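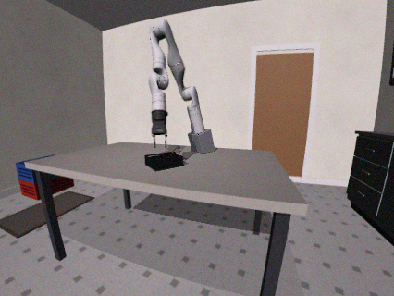

10/07/2018

Invoice factoring with recourse, second quarter of using it

I have had a few emails since the last post asking how the recourse clause in our factoring agreement works in practice. We had one invoice go past the line in the winter, so I can now give figures.

Background for new readers. The business sells replacement seals and fittings to food processors, mostly out of the Malport depot. Customers pay on 60 days and take 75. Suppliers want 30. The gap used to be covered by an overdraft, which the bank declined to extend when we moved premises. Akesard, a small factor, agreed to advance 80 per cent of face value on approved debtors, with the balance released on payment less fees.

There are two fees. The service fee is a percentage of each invoice, charged on the day of assignment. The discount charge is interest on the advance, accrued daily until the debtor pays. The quoted rate most people compare is the second one. For a business with many small invoices the first one matters more. In our first quarter the service fees came to $1,713 and the discount charge to $434. In the second it was $1,841 and $283, the drop being due to Olatunji paying early on two large orders.

The recourse period is 90 days from invoice date, and the contract counts the invoice date as day one. I had been counting from the due date in my own spreadsheet, so I was out by two months. Rakiya Nnaji, who does our books, picked this up while reconciling the ledger and I have rebuilt the sheet to match.

The invoice that went over was to Brernden. They disputed a part delivery and withheld the whole amount. On day 91 Akesard reversed the advance against our available balance. No cash left the account, but the next drawdown was smaller by that amount, and it fell in the same week as payroll. The service fee was not refunded. Brernden paid in full nine days later, directly to the factor, and the money was credited to us the following morning.

Changes made as a result:

Part deliveries are now invoiced separately, with the signed docket attached.
Any debtor past day 70 gets a phone call from me or Maribel Arboleda at the depot.
I hold back one week of wages from the available balance and don't draw on it.

The agreement has a 12-month minimum term with three months' notice, so the renewal decision falls due in October. I have asked for a non-recourse quote to put beside it and will post the comparison once I have it in writing.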